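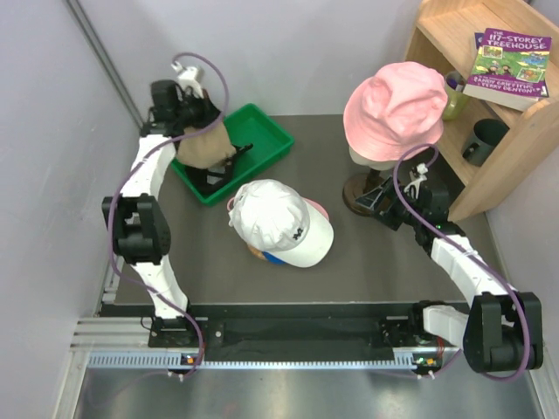 1/ Packing for a walking holiday with hand luggage only

May 15, 2025

I've just come back from nine days on the coast path with one cabin bag. A few people asked what I took, so I'm putting it all in one thread.

2/ The route was Rosales to Jakement, staying in guest houses. No camping, so no tent, stove or sleeping bag. If you're camping, most of this won't be much use to you.

3/ The bag. I have a 32 litre Lutedar rucksack with a plain top opening. It fits under the seat if you don't fill the lid pocket. I've had it four years and one buckle has been replaced.

4/ Clothes, not counting what I wore to travel:
two walking tops
one pair of trousers
one pair of shorts
three pairs of socks
four pairs of pants
a thin jumper
something to sleep in

5/ I wore the boots on the plane. They are the heaviest thing I own and they take up half the bag if you pack them. For evenings I had a pair of flat canvas shoes, one down each side of the bag.

6/ Hat. Take a soft cotton one with a brim. A stiff straw one has to be carried or worn the whole way there, and I've left two on trains. A cotton one can be screwed up and pushed into any gap. It comes out creased but that drops out after an hour on your head.

7/ Waterproofs. Jacket yes, overtrousers no. I took overtrousers in January on a different trip and was glad of them. In May I would sooner have wet legs for an hour. My walking trousers dry by the time I've had lunch.

8/ Washing. I did socks and pants in the basin every other night with a bit of bar soap. Roll them in the towel and stand on it before you hang them up. Thick socks still need a night and most of a morning. I pinned mine to the back of the rucksack and walked.

9/ Wash bag. Solid shampoo, bar soap, toothbrush, a small toothpaste, sun cream, plasters, tweezers. The sun cream was the only liquid that mattered and a 100 ml tube lasted me six days. I bought another in the village shop at Nunitell, which cost more than it should have.

10/ Food. I carried oatcakes, a bag of nuts and two apples, and topped up as I went. The shop at Nunitell shuts at one and doesn't open again until four. There is nothing between there and the lighthouse, so buy lunch before you set off.

11/ Water. Two one-litre bottles. There's a tap by the chapel on the third stage and another at the harbour toilets. The fifth stage has no tap at all and very little shade. I drank both bottles by two o'clock.

12/ The longest climb is on stage six. The board at the bottom says 1,574 steps. It took me fifty minutes with stops. There are benches but they're all in the top half.

13/ Maps. I had the paper one and the same map on my phone. The paper one was easier in bright sun. The phone was better in the woods behind Jakement, where the path splits and the signs have faded.

14/ Things I took and didn't use: a travel pillow, a second jumper I'd added at the last minute, a paperback, a head torch, a sewing kit. I'd leave the first three. The torch and the sewing kit I would take again.

15/ Things I wished I'd had: a longer charging lead, a few spare clothes pegs, and thinner socks for the two hot days. Also a proper pen. I filled in a guest house form with a pencil from the bottom of my pocket.

16/ Someone asked how I pack it. Shoes down the sides first, then clothes rolled and stood on end, then the wash bag. Jacket on top where you can get at it. Hat and anything else soft goes in last, wherever there's room.

17/ Someone else asked about weight. I didn't weigh it before I left. I could lift it into the overhead rack with one hand and my shoulders were fine after the second day, so I haven't bothered since.

18/ The buses back from Jakement run twice a day outside the summer, early morning and late afternoon. Pay the driver. The stop is on the uphill side of the road, opposite the bakery, and there's no sign on it.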